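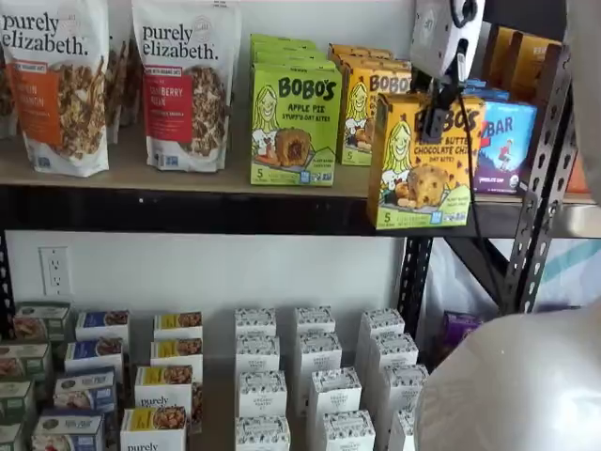 Page last changed: January, by Gaurav Tomar

How to plan the budget for a first shelf-picking cell

Many small warehouses ask us what a robot arm costs. I think this is the second question. First you must know what you want it to pick, and from where. In this page I explain the steps we used for our dry food aisle in Pudville, with our own numbers.

Step 1. Make a list of your packages

Walk along the shelves and write down every type of package, with size and weight. We sell 794 items, but for planning I put them in groups: stand-up pouches, small flat boxes, tall boxes, snack-bar boxes. A box of oat bites has flat, stiff sides and a jaw gripper can take it well. A pouch of granola is more difficult, it bends when you squeeze it. If more than a quarter of your items are pouches, put a second gripper or a suction tool in the budget from the beginning.

Step 2. Measure the shelves

You need the depth of the board, the free height above the product and the distance between the uprights. Measure the free height also for the lower shelf. The arm has an elbow and a wrist, and they need more room than the gripper alone. In our aisle the lowest opening was 12 inches, and this removed two models from our list.

Boxes that hang over the front edge are easy to reach but also easy to push down. Decide now how your staff should place them, and write it in the shelf plan.

Step 3. Ask for quotes in separate lines

Ask each seller for the same lines: arm, gripper, base, cables, safety, software, training, first year of service. We asked Imorix and Hudedon. The Imorix quote was one total, and we had to write three times before we could compare. Hudedon did not include the cable guides – we found that we needed them, and they cost us $950 extra.

Step 4. Pay for a trial

Do not buy after a video. Nygård, who did our installation, let us rent an arm for a trial with our own products on our own shelving. We tested 65 items, both shelves, front row and back row. Write every failed pick in a sheet with the item name and the reason.

Step 5. Add the costs that come later

Gripper pads wear out. Shelf labels change. Product makers change the package and the software must learn it again. I keep one line for spare parts and one line for staff hours, and I check both every Wednesday during the first months.

When these five steps are ready, send the package list and the shelf measures together with your request. The sellers will answer faster, and with fewer questions.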